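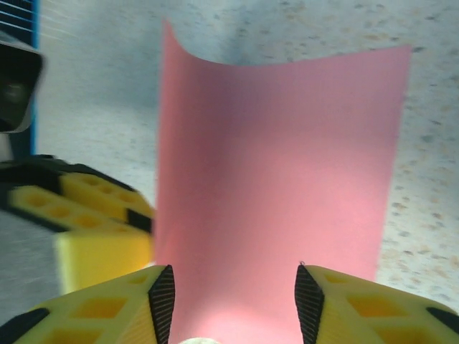 Orow two-arm handling project
Progress report to the Wenora program office
Period ending 29th June
Prepared by Jindusach, cell integration group

1. Status
Work on the paper rolling task continued through the period. The task has one arm hold a sheet while the other brings the free edge over to form a tube. Cell time was lost to a fault in the arm-to-arm handover, reported below. The schedule impact is 2 weeks. No one was hurt and no hardware was replaced.

2. Fault
In run 318 the left arm continued to close after the right arm had reported a grip. The fingertips of the two arms made contact and the force limit did not trip. The operator used the emergency stop. The log shows 250 ms between first contact and the stop signal.

The Zaki controller keeps a separate force threshold for each arm. With paper in the grip the threshold is set low, so that the sheet is not creased.

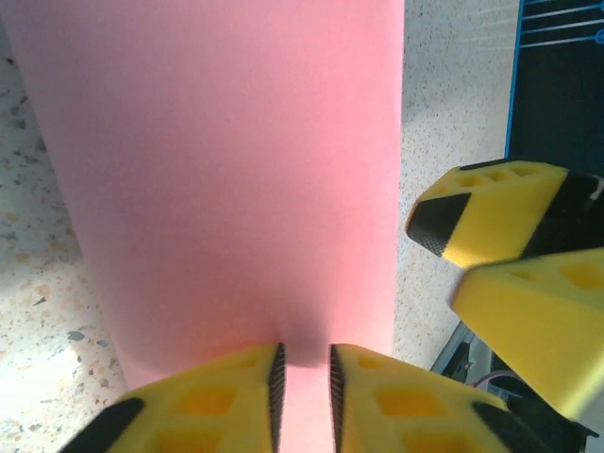

After the software update, the low setting was loaded on the right arm only. The left arm kept the value used for rigid parts. A search of earlier logs found the same mismatch in 19 runs, all without contact between the arms. Those runs have been withdrawn from the success figures in the previous report.

3. Corrective action
Both thresholds are now read from one file, and the cell will not start if they differ. Closing speed is reduced whenever the two grippers are inside the shared zone. The stop circuit was tested on both arms and passed.

The speed reduction makes each cycle longer. We have not yet measured by how much with heavier paper.

4. Open items
Fingertip pads to be inspected for wear on both arms.
Contact detection between arms still depends on motor current. A quote for tip sensors has been requested.
The December milestone is unchanged, subject to the sensor delivery date.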